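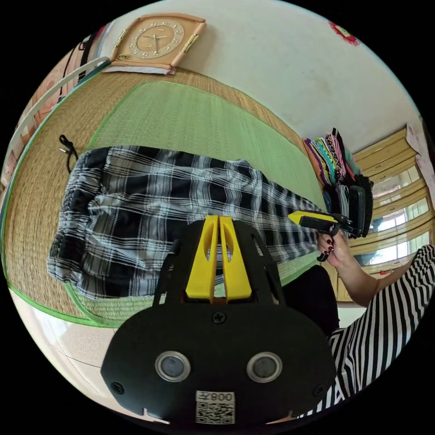 Yellow fingers, black bracket

Section 4: Setting up your Drinis dehumidifier in a laundry room

I wrote this bit after my third Drinis, so you're getting all my mistakes for free! Ottó Vörös checked the numbers for me (thanks, Ottó).

1. Stand the unit upright for an hour before you plug it in. Mine had been on its side in the van, and the compressor grumbled all evening.

2. Leave 26 cm clear behind the grille. Curtains count as a wall, by the way.

3. Slide the tank in until it clicks. If the red light stays on, the float is stuck – give it a little wiggle.

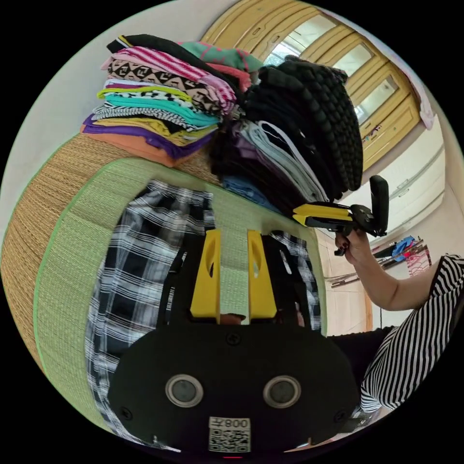 Folded clothes in a stack on the green mat

4. Set the dial to Laundry and shut the door and windows. I run mine from 16:00 and leave it till bedtime.

Note: thick jumpers and jeans want turning once. I always forget the pockets.

5. Empty the tank when it reaches the 1000 ml line (on mine that comes well before the light does, so do have a look).

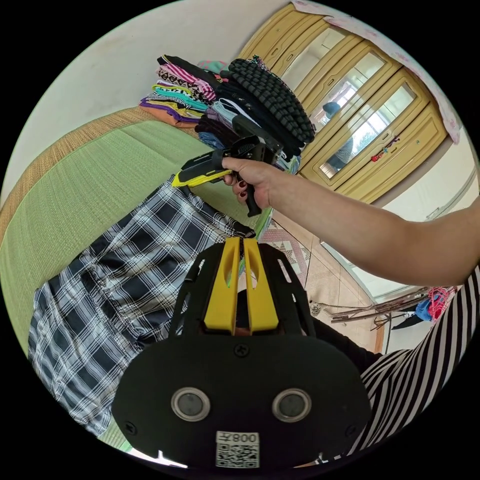

6. Rinse the filter every fortnight in cool water and let it dry fully before it goes back in.

Caution: never drape washing over the top vent, and don't use an extension lead. I did both in my first week and it cut out twice.

For the drain hose, carry on to Section 5. You'll need a bucket and an old towel.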